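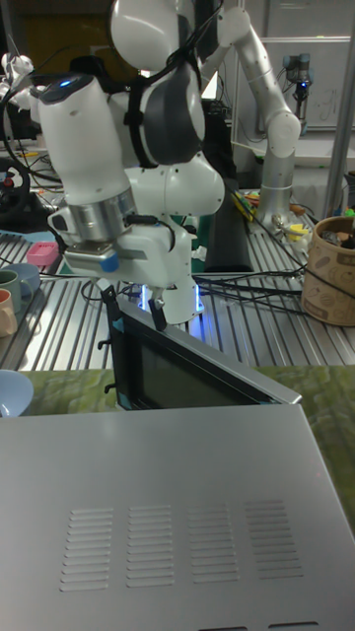

The Tide Gauge at Ruawai

The gauge log for January showed a steady offset of 37 millimeters. The inspector found it on the second page and checked it against the benchmark sheet before she said anything to the harbor office.

Offsets have ordinary causes. The float sticks, the well silts up, or the staff is bolted back at the wrong height after painting. She went down the ladder at low water with a steel rule and a lamp. The float moved freely. The well had a finger of mud in it. The bolts carried the same coat of paint as the staff, unbroken.

She ran a level line from the benchmark on the church step, 434 meters each way, and closed it to within two millimeters. The gauge was right. She wrote this down and ran the line again, with the same result.

That left the benchmark. The Dellberg survey had set it in the step as a brass pin, and every height in the town hung from it: the drains, the quay, the sill of the lock. She rang the Dellberg office and asked for the original sheet. It took 40 minutes to arrive. The pin was listed in the third step from the bottom.

She walked back and counted. There were three steps, and the pin was in the top one. The road had been built up at some point, and the lower steps were still under it, presumably.

None of this accounted for the 37 millimeters. She put a second mark on the quay wall, cut a short horizontal line beneath it, and entered its height in pencil. Then she sat on a bollard and waited for high water, reading the staff every ten minutes until it was too dark to see the figures.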